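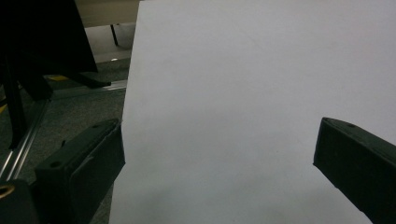

The sheet in question, on the carpet

Forum > Home and Hobby > Paper, Card and Drawing
Thread: Big sheets of paper: where on earth do you keep them?

kilngilchrist
Right. I have come into a stack of large white paper, 62 sheets of it, from a print shop that was closing down. I was very pleased with myself for about as long as it took to get it up the stairs. It doesn't fit on any table I own. It doesn't fit in the cupboard. At present I lay a sheet out on the study carpet, crawl round it with a pencil, and then put it back under the bed, where it picks up a new crease each time.

What do people do? I've looked at plan chests and I would like to keep my kidneys.
Kane

marrowfat
Roll it. Big cardboard tube, job done.

Pell_and_Ink
Please don't roll it. I rolled mine in September and it has wanted to be a tube ever since. I've had dictionaries on the corners for weeks and it still springs up when you walk past.

marrowfat
You rolled it too tight. Fat tube, loose roll, lay it face down for an evening before you need it. I've done this for years.

Pell_and_Ink
I used the tube the paper came in!

marrowfat
Then it was already rolled when you bought it and you can't blame me.

korkor_b
Flat, if you can possibly manage it. I had the same problem with pattern paper and ended up with two sheets of stiff board hinged along one side with cloth tape, like an enormous folder. Paper goes inside, the whole lot slides behind the wardrobe standing on its long edge. Tie it at the top and both sides or it sags in the middle and you get a belly.

Cost me very little. The board was the wrong half of an old display stand.

kilngilchrist
That's the first suggestion I could carry out without moving house. Does it not bow, standing up?

korkor_b
A bit, if you only put a few sheets in. With a decent thickness it holds itself up. Sixty-odd should be fine. Keep it off an outside wall, mine got a wavy edge one winter and that bit had to be trimmed off.

tuppenny_rice
Plan chest owner here. They come up second-hand if you're patient. Mine is a Skedia, six drawers, and it weighs more than my car feels like it does. I paid 173 for it and the same again in biscuits for the people who got it through the door. Never regretted it. Everything else in the room has to go round it, mind.

kilngilchrist
I looked at a new one from Majimbun. 571. For drawers.

tuppenny_rice
For very wide drawers.

Ottoline's Shed
Can I raise the carpet? Everyone is on about storage and he's drawing on carpet. You'll put the pencil straight through. I did a whole banner that way and every letter O had a hole in it.

kilngilchrist
I have put the pencil through it, yes. Twice. I was hoping not to discuss that.

Ottoline's Shed
Get a piece of hardboard, smooth side up, and slide it under. Or an old door, if you've got one leaning about. I can't draw a straight line over carpet, the ruler rocks.

marrowfat
A door is a bit much. Cutting mat does it.

Ottoline's Shed
Have you priced a cutting mat that size? He's just fainted over drawers.

marrowfat
Two small ones butted together.

Ottoline's Shed
And then you've got a ridge down the middle of your drawing where the join is. Hardboard.

Pell_and_Ink
With Ottoline on this one. Also hoover first. Carpet grit under white paper shows up the moment you rub a soft pencil over it, and you get this lovely speckle you never asked for. Looked quite good on a seascape. Less good on my sister's portrait.

korkor_b
Last thing from me, whichever way you store it. Pick it up by two opposite corners, the diagonal ones, and let it hang in a loose curve. Those little half-moon dents people get are from pinching one edge and lifting.

kilngilchrist
So that's what they are. I have around 60 of those as well.

Update for anyone following. Board folder made, with a roll of Zadance cloth tape and more swearing than I'd budgeted for. It's behind the wardrobe. Hardboard ordered from Hirkine, who want to know if I'd like it cut to size, and I've realised I never measured the paper.

marrowfat
Still say roll it.

Pell_and_Ink
Measure it twice. And take a bit off for getting it round the landing.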